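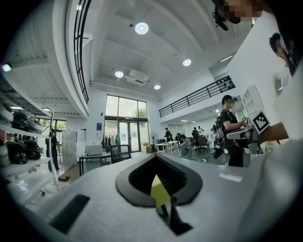

Ticket: Shaft position jumps on line 2 slitter
Opened by: Sowmya Thomas
Status: Closed

Hi all, writing this one up properly so whoever cops it next doesn't have to dig through my emails.

The slitter at Joltatstead has an incremental encoder on the unwind shaft, a Flemier hollow-shaft unit, feeding a Multus counter card in the main cabinet. Operators were reporting that the web length on the display didn't match what came off the roll. It'd be spot on for a whole shift and then suddenly be out by a metre or two, always reading long. No alarms, no fault light on the card, nothing in the drive log.

First visit
Swapped the encoder for the spare off the shelf. I know, I know, parts cannon, but Milovan had it in his hand already and the machine was stopped for a blade change anyway. Ran fine until smoko, then did it again. So the old encoder is probably OK and I've put it back in the store with a label on it. Please don't bin it!

Checked the coupling while I was there. Grub screws tight, no witness marks on the shaft, torque arm sitting nicely with a bit of float. Supply at the encoder end measured 4.9 V, which I was happy with.

Second visit
Brought the scope this time. A and B looked lovely with the unwind turning and everything else off. Started the winder drive and there was hash all over both channels, worst when the drive was ramping. Mostly it was small enough for the card to ignore, but every so often there'd be a spike big enough to count as an edge. That fits with the length reading long, and with it only happening on some jobs (the ones with lots of stops and starts).

Things I tried, in order:
Turned the input filter on the card down from 100 kHz to 40 kHz. Fewer jumps, still some. We don't get anywhere near that pulse rate at full line speed so I've left it there.
Moved the encoder cable out of the tray it shared with the motor cable, just slung over the handrail with zip ties for the afternoon. Big improvement.
Unplugged the Z channel. Made no difference at all, plugged it back in.

Comment from Vimala Varma
Can you check how the screen's terminated? When that cabinet was rebuilt in March the sparkies were landing screens on a terminal with a long tail. I found a couple like that on line 4.

Reply from Sowmya
Vimala, you're a legend. The screen had been twisted into a pigtail nearly as long as my hand and taken to a DIN rail terminal, and that terminal wasn't bonded to anything. At the encoder end it was cut right back under the heatshrink, so the screen was floating at both ends. I'd belled out all the cores and never thought to check the screen, which is a bit embarrassing.

Third visit, Wednesday, June 28, 2023
Fitted a proper 360 degree clamp on the gland plate and remade the encoder end with a metal-bodied connector. Scraped the paint off under the clamp. Ran the cable in its own conduit down the operator side and crossed the motor cable once, at right angles, near the gearbox. Scope now shows clean edges with the winder ramping, stopping, whatever I threw at it.

Also noticed the card was set up for single-ended inputs even though the encoder has complementary outputs and the cable has the pairs in it. Changed it to differential and landed the A-not and B-not cores, which had been taped back. Would've loved to do that one separately to see how much it helped on its own, but production wanted the machine back.

Comment from Roswitha Oberholzer
We ran the long Salian job through overnight and the length agreed with the tape at every roll change. Happy for this to be closed.

Reply from Sowmya
Ripper, thanks Roswitha. Closing it. I've marked up the cabinet drawing in red pen and left it in the door pocket, still needs to go to Milovan for the CAD version. Line 4 gets the same treatment at the next shutdown, separate ticket for that.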